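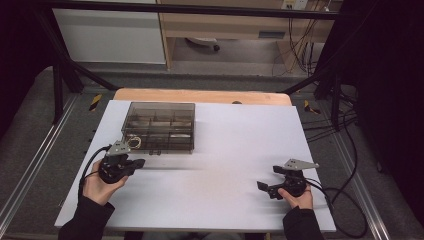
# Flenside Compartment Organizer, Smoke Gray

Flenside is a divided storage box for small parts, short wire, fasteners and craft stock. It is sold by Aswood as a single unit, as a set with the matching work board, and in cartons for classrooms and shop floors. The body is a translucent smoke gray, so contents can be identified with the lid closed. 

Product page revised 2014-07-30. Replaces the April revision. Changes are in the cleaning and spare parts sections.

## Specifications

| Item | Value |
|---|---|
| Body and lid | Molded plastic, translucent |
| Color | Smoke gray |
| Interior | Rectangular grid, thin partitions |
| Closure | Snap latches on the front edge |
| Maximum distributed load | 6 kg |
| Empty weight | 579 g |
| Supplied with | Organizer, label sheet, leaflet |

The load rating applies to a box standing on a flat surface. For carrying, halve it. Do not carry the box by one latch or by the open lid.

## Compartments

The partitions are thin, to keep the usable floor area of each compartment as large as possible. They will separate light goods reliably. They are not structural and should not be used to brace heavy parts that can slide, such as steel blocks or bearings.

Partition height stops just short of the closed lid. Items thinner than a small washer can migrate between compartments if the box is shaken or stored on end. For washers, seed beads, jump rings and similar, use the foam lid liner (see Accessories) or put the items in small bags first.

Wire and cord should be coiled to fit one compartment with the outer turn resting lightly against the walls. Secure the loose end before closing the lid. A springy coil that stands higher than the partitions will press on the lid and can work the latches open over time. Stiff wire should be cut to length and stored in a tube.

## Visibility and tint

The smoke tint cuts glare from overhead lights and hides scuffs better than clear stock. The trade is in color accuracy. Strong colors and metallic finishes such as brass and gold remain easy to tell apart through the wall. Close shades do not: dark blue and black thread look the same, and resistor bands cannot be read. Open the lid for any sorting by color.

For contents that must be read through the lid, order the Xenos box, which is the clear version from the same supplier. Xenos lids do not fit Flenside bodies.

## Latches

The latches are small and project slightly past the front edge. To open, hold the body with one hand and lift the latches in turn with a fingertip. Work gloves are usable if they are thin.

To close:

1. Check that nothing lies across the tops of the partitions.
2. Lower the lid until it sits flat along the full front edge.
3. Press each latch down until it clicks.

A latch that does not click is usually blocked by debris under the lip. Clear it with a dry brush. Do not oil the latches. Oil attacks the plastic and collects dust.

Leave clearance in front of the box when it is shelved. The latches are the first parts to break when boxes are pushed hard against a wall or a shelf stop.

## White work board

The organizer can be ordered with a rectangular white board that lies on top of an existing table. The board gives a plain, light background against which dropped screws and wire offcuts are easy to find. It is not fixed to the table. If it slides, place the anti-slip strips supplied with the board at the four corners of its underside.

The usual arrangement is the organizer at the far left of the board, latches toward the user, with the right half kept clear for work. Left-handed users reverse this. Reach over the open compartments should be kept to a minimum, as sleeves and cables catch on raised partitions and tip out light contents.

The board surface accepts pencil and dry-erase marker. Test solvent-based marker on the underside first. It is not a cutting mat and is not rated for soldering.

## Cleaning

Empty the box. Wash in lukewarm water with dish soap, rinse, and air dry with the lid open. Do not use acetone, paint thinner or alcohol wipes on the organizer. The previous revision of this page allowed alcohol wipes. Repeated use was found to cloud the tint along the partition edges, and the advice has been withdrawn.

Not dishwasher safe. Keep out of direct sun behind glass.

The board may be wiped with a damp cloth. Dry its edges after wiping.

## Ordering

| Code | Description | Unit |
|---|---|---|
| FL-400 | Flenside organizer, smoke gray | Each |
| FL-500 | Flenside organizer with white work board | Set |
| FL-400-C | Flenside organizer, carton of 6 | Carton |

Set FL-500 ships in one flat carton. Inspect the board corners on delivery and report damage before the carton is discarded.

## Accessories and spare parts

- Foam lid liner, cut to size, self-adhesive
- Label sheet, removable adhesive
- Latch kit, one pair with pins
- Anti-slip strips for the board

Partitions are molded with the body and are not available separately. A body with a cracked partition has to be replaced as a unit. Lids were previously supplied as spares and are now supplied only with a body.

## Compatibility

Flenside organizers stack with each other when closed. Stack no more than four high when loaded. They fit the shelves of the Skilluna bench rack with the latches facing out. The older Skilluna rack, with the raised front lip, does not allow the latches to be opened in place, and the box has to be lifted out first.

## Notes on use in shared workrooms

Label the body, not the lid. Lids get swapped when several boxes are washed together, and a labeled lid on the wrong body is harder to catch than no label.

For loan sets, a contents card may be taped to the underside of the box. In our own checks the removable label stock held for about 500 openings before the corners lifted.

Technical questions on the organizer and board go to Wanting Ye, product support, Aswood. Quote the order code and the mold mark on the base of the body.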